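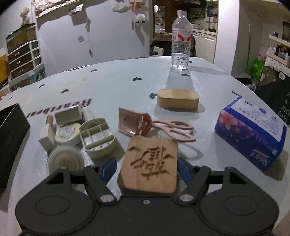 Ordenar la mesa antes de pagar a nadie para que la ordene

Llevo desde enero leyendo folletos de servicios que prometen recogerte la mesa con una pinza automática. El más insistente es Kesska, que ofrece kit comprado o cuota. El kit cuesta 628 euros en la versión básica y 1228 con lo que llaman "agarre fino". Me han escrito varios lectores preguntando si compensa. Mi respuesta corta es que todavía no, y van unos consejos para quien quiera probarlo igualmente.

Qué pedir en la demostración

Que no la hagan con cubos de espuma. Una tabla de madera, unas tijeras, un paquete de pañuelos y una botella de plástico con un poco de agua dicen bastante más que cualquier vídeo comercial. La tabla es lo fácil: rígida y con cantos que se dejan coger. Los pañuelos ceden al apretar, y ahí es donde yo miraría.

Las tijeras, siempre cerradas. Kesska asegura que el modelo caro distingue el mango de las hojas. Puede ser, pero el manual recomienda retirar "objetos cortantes" en la página siguiente.

Preparar la superficie

Separad las cosas pequeñas. Un organizador abierto pegado a tres botes es un mal sitio para empezar, tanto para una pinza como para un niño de cinco años.

Cerrad tapones y tapas. Parece obvio hasta que hay que secar el suelo.

Si la mesa lleva letras o dibujos impresos, preguntad por escrito cómo los trata el sistema. A mí el comercial me dijo que "sin problema" y no quiso ponerlo en un correo.

Limpiad las almohadillas de los dedos con un paño apenas húmedo, sin alcohol. Con grasa de cocina resbalan.

Lo que no sale en el folleto

La cuota de Brarnow parece más barata, pero el contrato completo suma 2855 euros y las almohadillas de recambio van aparte. El plan Elton rebaja la entrada a 391 y a cambio os ata a su servicio técnico. Leed la cláusula de permanencia.

Ravindra Ahuja, que repara electrodomésticos y me corrige a menudo esta página, es más benévolo que yo - cree que para alguien con poca fuerza en las manos puede tener sentido. De acuerdo, siempre que se pruebe en su propia casa y con sus propios trastos.

Para el resto, una bandeja con borde y diez minutos después de cenar. Las cajas apilables Rajput van bien, aunque las tapas cierran regular.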